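怎样布置一张做小手工的白桌子（切割垫、圆碟、大头针）

更新：12月29日，星期日

中文不是我的母语，有些工具的名字我查了词典，可能和商店里的叫法不完全一样。如果看不懂，请在页面下面留言。

我住在 Trarnholm，家里没有单独的工作间。从十月开始，我在一面白墙前面放了桌子，做一些小东西：布上的花、小的纸盒、给朋友的贺卡。这篇文章写的是桌子怎样摆、垫子怎样铺、上颜色的小碟放在哪里、针怎样收。缝纫和剪纸本身我不讲，网上有很多比我做得好的人。

需要准备的东西

一张白色的桌子，或者两块一样高的桌面
一张大的切割垫，颜色要鲜艳
一只白色的圆碟
一小块白色的海绵，或者别的可以擦碟子的东西
一个半透明的塑料盒，放大头针
一只玻璃杯
旧布两块，纸胶带一卷

第一步：把桌面拼好

如果您的桌子是一整块的，这一步可以跳过。我的桌子是两块拼起来的，优点是搬家方便，缺点是中间有一条缝。请先把两块桌面靠紧，用手掌从左边慢慢摸到右边。如果感觉到高低不平，就调整桌腿下面的螺丝，或者垫一张折过的硬纸。调整以后再摸一次。

缝里面容易积灰，也容易掉进针和线头。拼之前，请用湿布把两个边擦干净，等它干了再靠紧。有人喜欢用胶带把缝贴住，我试过，14天以后胶带的边就卷起来了，撕下来的时候留下很多胶，我用了一个晚上才擦掉。现在我不贴，只把垫子铺在上面。

桌子离墙不要太近，也不要太远。我留一只手可以伸进去的宽度，掉在后面的东西还能拿出来。

第二步：铺切割垫

新的垫子常常是卷着卖的，打开以后四个角会翘起来。请把它反过来铺在平的地方，上面压几本重的书，放一夜。不要用吹风机，也不要放在暖气上面，垫子会变形，变形以后很难恢复。

我的垫子是在 De Smet 买的，579克朗，比我想的贵。买之前我比较了很久，最后还是选了大的。小垫子当然便宜，但是工作的时候手肘放在外面，垫子在里面，两个高度不一样，时间长了肩膀会疼。

颜色方面，我推荐黄色。黑色的针掉在黄色上面，很快就能看见。绿色的垫子也可以，不过我在晚上的灯光下找东西比较慢，这也许是我眼睛的问题。

铺的时候，先对齐靠近自己的一条边，然后往前推平。垫子应该盖住桌子中间的大部分地方，左右各留一点白色的桌面，给盒子和杂物用。

第三步：决定每样东西的位置

最常用的东西放在垫子上，次常用的放在垫子旁边，不常用的放到桌子最里面，靠墙。

圆碟在垫子上，正对着自己的身体。针盒在右边，垫子外面。玻璃杯在最里面。杯子如果装了水，放得越靠近手，就越容易被袖子碰倒，我已经换过一次笔记本的键盘了。写好的纸条、标签一类的东西也可以平放在杯子旁边。
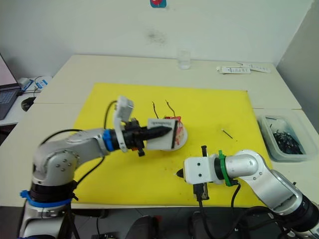

黄色垫子上的白色圆碟，碟上有红色的材料；右边的半透明盒子里是黑色的针，空玻璃杯靠墙放。

电脑我建议放在旁边的另一张小桌上，不要和垫子抢地方。看教程的时候转一下头就可以了。鼠标和电线也留在那一边。

第四步：在圆碟里用颜色

为什么用白色的碟子？在白色上面，颜色看得最准。我以前用过一只蓝色的，调出来的红色总是和纸上的不同。

颜色一次不要挤太多。黄豆那么大的一点就够做一张贺卡，不够再加。如果颜料太稠，用牙签蘸一滴水，慢慢搅。加水加多了没有办法补救，只能再加颜料，结果碟子里越来越多，最后都浪费了。

碟子如果在垫子上滑动，可以在底下放一小块湿布，拧得干一点。

第五步：擦碟子

颜料还湿的时候最好擦。请按下面的顺序：

先用硬纸片把多的颜料刮到一边，放回小瓶，或者包在废纸里扔掉。
把海绵块弄湿，挤到不滴水。
一只手扶住碟子的边，另一只手拿海绵，从外面往中间擦。从中间往外擦的话，颜色会跑到垫子上。
海绵的一面脏了就换另外一面，四个面都脏了再去洗。
最后用干布擦一次。

如果颜料已经干了，不要用刀刮。在碟子里倒一点温水，等20分钟，干的一层就会变软，多数时候可以整片揭下来。红色比别的颜色麻烦，有时候会留下浅浅的粉色印子。我用一点小苏打和水调成糊，轻轻地擦，大部分能去掉。剩下的我就不管了，不影响使用。

海绵我从 Plivo 的网店买，一包里面有39块，用了很久还没有用完。厨房的海绵切成小块也是一样的，只是切口会掉渣。

第六步：收大头针

针盒要选半透明的，不用打开盖子就知道里面还剩多少。深一点的盒子比较安全，手碰到了也不容易翻。

我不把针一根一根排好。乱着放，用的时候抓一根出来，速度没有差别。但是有两件事我一定做：弯了的针马上挑出来，放进另外的小瓶；工作结束以前，用手掌贴着垫子扫一遍……不对，请不要用手掌，用一块磁铁。我第一次写这篇文章的时候写的是手掌，后来有读者提醒我，他是对的。磁铁外面包一层薄的布，扫完以后把布翻过来，针就都在布里面。

请特别检查两个地方：碟子的后面，还有垫子的边缘底下。

家里有小孩或者猫的话，针盒要盖好以后放进抽屉，不要留在桌上。

第七步：清洁垫子和墙

垫子用温水和一滴洗碗液擦，不要用酒精，垫子上印的线会变淡。擦完平放晾干，不要挂起来。

白墙上的黑印，我先用橡皮试。橡皮不行，再用湿布轻轻擦，擦以前在角落试一下，有的墙漆会掉颜色。旧的贴纸留在墙上也没有关系，硬撕容易把漆带下来。

常见的问题

垫子中间鼓起来，怎么办？
多半是桌面的缝不平，请回到第一步。还有一种可能是垫子底下有一根针，我遇到过两次。

可以用烘焙用的硅胶垫代替吗？
上颜色可以，用刀不可以，一刀就破了。

圆碟一定要陶瓷的吗？
不一定。塑料的轻，容易滑，但是摔不坏。选平底的就好。

地方太小，不能一直摆着怎么办？
我搬来以前也是这样，那时候多余的箱子都存在 Ustorent 的仓库。每次工作完，我把碟子和针盒放进一个鞋盒，垫子竖着放在衣柜和墙中间。竖着放要靠得直，斜着放几个星期就会弯。

下一篇我想写怎样磨剪刀，还没有写完，磨刀石的中文号码我还要再查一查。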